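Recording a shelf-picking task by remote control
Posted by Nahom Negash, 27 Feb 2019

This page covers one task only: taking drinks off a store shelf and putting them in a shopping basket, with an operator driving the robot from the Bumach station. Calibrate the gloves first. If you skip that, the fingers close late and you will have to throw the session out.

1. Set the shelf
Put the drinks on at hand height. Leave some bottles standing and lay others on their sides, and mix the brands. A neat row teaches the robot very little — it will only learn to pick from neat rows. Change the layout after every 20 episodes.

2. Place the basket
Set it on the floor in front of the shelf, where the operator can see it in the head view without turning. Move it a little between episodes.

3. Make the grasp
Bring the right hand in over the shelf edge and slow down before you touch anything. Close the fingers around the body of the bottle. Wait for the grip light on the station before you lift.
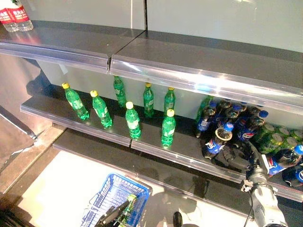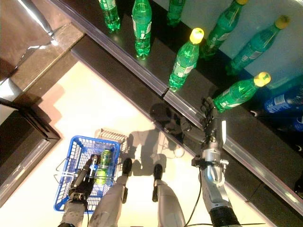 4. Lift and drop off
Lift clear of the price rail, then come back toward the robot and down. Bottles that catch on the rail tend to spin in the hand. Lower the bottle into the basket and open the fingers slowly.

5. Mark the episode
Press the left pedal for a good one and the right pedal for a bad one. Keep the bad ones. Mali Lewis uses them when she checks the labels. If you knocked something over but still finished, mark it good and add a note.

6. Stop and rest
Switch operators after 40 episodes. Hands get tired before people notice, and the grasps get sloppy. Our full set for this task is 900 episodes, split between two operators.

Files go in the Virkow folder, one subfolder per layout.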